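Equipment Planning Meeting – Minutes
Friday, 9:30 a.m., upstairs meeting room

Present: Jouko Laitinen (chair), Raghda Akl, Ifeanyi Ogunleye, Gil-soo Yeom
Apologies: Sânziana Oprea (sent written comments on item 3)

1. Minutes of the last meeting
Accepted with one correction. The quote from Okeke was for spare cables and wrist covers, not for cables alone.

2. Second two-arm cell
Raghda asked for a decision on a second cell before the May budget closes. The present cell is booked every day by both the packaging and textile groups, and changeovers eat most of Monday morning. Ginel has offered the same layout as we have now, two arms on one table with side and back panels. Oralora's offer is cheaper but leaves out the enclosure, which we would have to build ourselves.
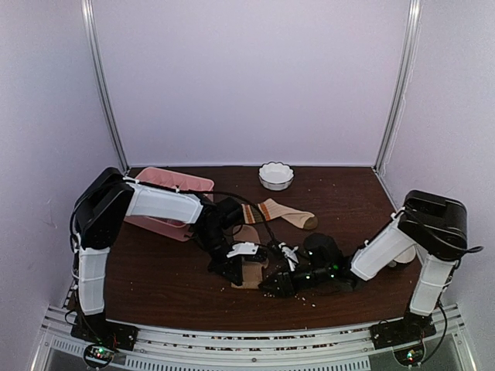
Can the second cell be paid for out of this year's budget? Only if the bench refit moves to next year – Jouko has checked with accounts and there is no other line to take it from.

Gil-soo was against moving the refit a second time. Ifeanyi said the refit could be split, with the lighting done now and the benches later. Agreed to ask for a split price before deciding. Ginel's quote stays good for 32 days and Raghda will ask for that in writing.

3. Grippers and spares
Sânziana's comments were read out. She wants the gripper fingers treated as a consumable with their own budget line, the way we already do with gloves and blades. At present they come out of general repairs, so when a set is needed the order waits for a signature. She also asked that any new cell take the same fingers as the old one.

Agreed in principle. The line is set at $2,000 for the year, to be looked at again at the half-year. Ifeanyi will order 4 sets from Oketti now. Gil-soo asked that spare cables be kept on the same shelf and not in the locked store.

4. Cleaning and debris
Gil-soo reported that cardboard work leaves crumbs on the table and along the front rail. He would like a small vacuum kept at the cell and a cover for the boards under the arm bases. The vacuum can come out of petty cash. The covers need a drawing first; Gil-soo to make one and get a price from the workshop.
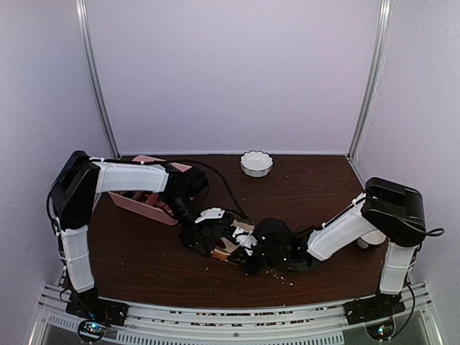 Item 4: both arms at the center of the table, with crumbs toward the front rail.

Raghda asked whether the covers should be written into the Ginel order for the second cell. Left open until the drawing is done.

5. Test items
The textile group has asked for a fixed set of socks and other small soft goods, bought in one order and labeled, so that runs in different weeks can be compared. So far people have brought in whatever was in the drawer. Ifeanyi supported this and wanted a mix of plain and striped, in at least 2 sizes.
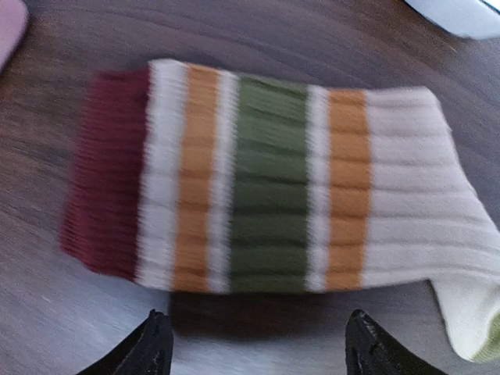
Jouko had no objection, but said the order should go through the normal purchasing form with one name on it. Ifeanyi will be that name. Trays and bowls are not part of this order. Storage bins were discussed and put off.

6. Any other business
The service contract on the present cell comes up for renewal. Raghda will find out if Ginel would cover both cells under one contract, and what happens to the price if we go with Oralora.

Actions
Raghda – written confirmation from Ginel; service contract terms
Jouko – split price for the refit
Ifeanyi – finger sets from Oketti; purchasing form for test items
Gil-soo – vacuum; drawing and price for board covers

Meeting closed 10:50 a.m. Next meeting to be set once the refit price is in.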